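The Garage Where Everything Works

Every robotics software company has a number it likes to say out loud. At Firko it is 3000, the count of simulated door openings its planner gets through in a night. I heard it twice before I had taken my coat off.

The planner is called Kaser. It sits between a perception module, which guesses where things are, and a controller, which moves the joints. Kaser decides what order to move them in. You give it two arms and a task, and it looks for a path that doesn't put an elbow through a wall. Firko wants to sell it to people who build home robots, and the pitch is that a customer can test a whole house before owning any hardware.

I have sat through this pitch before, from other companies. Usually the virtual house is lovely and the real one has a rug in it.

Anoma Sultana runs the controls team and was more willing than her bosses to talk about the rug. "The simulator gives you the hinge for free," she told me. "Friction, axis, where the latch is. Then you go to Kirkness and the hinge is whatever the last tenant left you."

Kirkness is the rented house where the software meets actual doors. In January the team ran 478 attempts there and logged them by cause of failure. Sultana let me read the log but not copy it. The biggest group wasn't planning at all. Perception had put the handle 27 millimeters from where it was, and Kaser then planned a very nice motion to the wrong spot.

A better planner won't fix that. Firko's answer is Zapata, a tool that shakes up the simulated house before each run, shifting handles, changing the light, making hinges stiff. The idea is old and reasonable. My trouble is with who picks the amount of shaking. At Firko a person types in the range, and that person has seen the Kirkness results. If the range is tuned until the two sets of scores agree, the agreement doesn't tell me much about the next house. 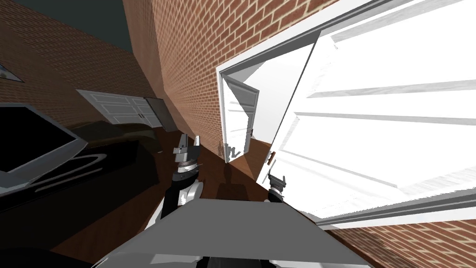 Sultana didn't argue. She would like a second house, one her team has never visited, with the ranges locked before anyone goes in. There is no budget for it this year. The sales deck, meanwhile, has a slide on "transfer to any home," and when I asked which homes, I was told Kirkness.

I'd pay attention to Kaser all the same. It replans quickly when a door stops short, and it keeps a readable record of why it chose a path, something I wish more of these tools did. But the 3000 is a count of runs. I asked for the success rate in a house the team hadn't tuned for, and as of 6/18/26 I am still waiting.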